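Speaker notes – "Looking After the Two-Arm Cell"
Trendstead maintenance evening, September 27, 2020
Slot is 33 minutes with questions. Do not read these out loud word for word. You did that in March and people noticed.

Opening (slide 1, title)

Say hello. Thank Soudabeh Tehrani for the room and for the loan of a clicker that works.

Start with the complaint. Everybody gives talks about what their arms can do. I have been asked for one about what it takes to keep a pair of arms doing anything at all, which mostly comes down to cables, bolts and the humility to wipe a fingertip before you rewrite the software.

The cell is at Grerkumby. Two arms, one shared floor, walls on three sides. It does tabletop handling: books, bags, trays, whatever the Pellberg people want sorted this month. I did not choose the objects. I only get called when one of them wins.

Slide 2, the rail

Both bases sit on one black rail along the front. This is the best decision in the whole cell and I had nothing to do with it. If a base has shifted, you check it against the rail and you have your answer before the coffee is ready.

Procedure when a base comes off: arms parked, power off, lockout tag on, someone's hand under the upper link before the last bolt moves. Say that twice. An arm with its power off still weighs what it weighed before lunch. Bolts go back in crosswise, snug first, then to torque with the wrench and never "by feel." My feel has cost us 2 calibrations.

After any base work, both arms get calibrated, including the one you didn't touch. People groan at this. Let them groan, then tell the Bagheri story: left arm moved, right arm left alone, and 11 days of the grippers meeting politely beside every object they were meant to share.

Slide 3, cables

Spend time here. This is the real talk.

We run a purple cable along each arm, base to gripper, with plenty of slack. New staff always want to tidy it. The first thing Mahsa Mirzaei did when she joined us was strap ours down flat, beautifully, like a gift. The wrist turned once and we ordered a new cable. She tells this story better than I do, so if she is in the room, make her stand up.

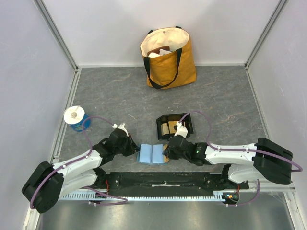

The rule we settled on: move each joint by hand to both ends of its travel, power off, and watch the loop the whole way. It should never go tight and never drop low enough for a gripper to catch it. If it does either, move the clip and start again from the first joint. Yes, the first one. Shortcuts here are how you meet me.

Low wiring goes in the perforated channel under the rail. Keep the small wires inside it, with the ends labeled. Pause for the laugh from anyone who has ever opened a channel and found labels that say "new" and "new new."

Slide 4, grippers

The fingertips are white and show dirt well, so there is no excuse. Wipe at the start of a shift. Check the tip screws while you are down there. Swap tips as a pair, even if only one looks tired.

When the log says "grasp fault," go in this order: dirty tip, loose tip, cable pulling on the wrist, calibration. Software is fifth. The software people in the audience will enjoy this, so look at them when you say it.

Paper is hard on us. Pages slide, lift and get under things. Cardboard sheds a fine dust that ends up on the tips and in the tray. Vacuum the floor of the cell, don't blow it out. Compressed air only moves the dust into a joint seal, where it becomes my problem in a month.

Slide 5, the weekly check

Keep it short, they have the handout.

Base bolts, by witness mark.
Cable loops, full travel, both arms.
Tips wiped, screws checked.
Wrist light looked at on each arm before anyone reaches in. Looking at the light does not replace the lockout. Say it slowly.
Channel closed.
Logbook signed by the person who did the work, in letters.

With 4 of us trained, the check gets done. When it was only me, it got done in the logbook.

Questions

Someone will ask what it costs. Send them to Soudabeh.
Someone will ask about a third arm. Point out that the rail has two ends and move on.
If there is time left, show the old strapped cable. It's in my bag, side pocket, wrapped in a sock. Get the clicker back to Soudabeh before leaving.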